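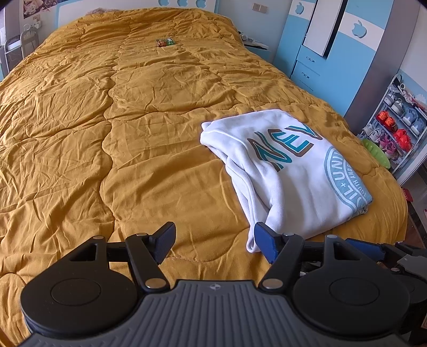

Figure 2. A folded sweatshirt on a quilted bed.

Chapter 2: Folding and Putting Away

By Booker Kincaid, 4/14/17

Clothes are easier to fold on a wide, flat surface, and in most homes that means the bed. A stitched quilt will do, though its ridges can push creases into thin cloth. Thick garments such as sweatshirts are less trouble — the bulk gathers where the sleeves are turned in. This chapter begins with tops.

Last updated: August
© Horkero Home Studies
Back to top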